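Prarside Neighbourhood Repair Program
Progress report to the Endale Fund
6 May 2019

We're thrilled with how the first stage has gone! The program has now had 277 items through the door, mostly lamps, toasters and kids' bikes, and the Loltonon sessions are full until August.

Rostyslav Sydorenko has trained 28 new menders, and two of them have already started running their own evening at the Dinu hall. The sewing group is the big surprise - it outgrew its corner within a month and we've moved it to the front room, where the light is much better.

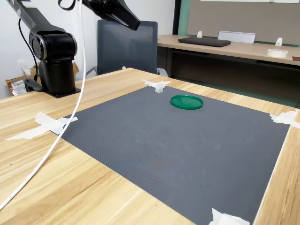
Light wooden tabletop with cables, Prarside.

Spending is on track. The tool budget has 23 per cent left, and we'd like to put that towards a second soldering station and a proper bike stand (the old one wobbles). Parts storage is still a headache, and labelling has fallen behind.

Next up is the winter coat drive, which Tamara Husar is organising with the library. She'll send you the dates and the revised budget once the hall hire is confirmed.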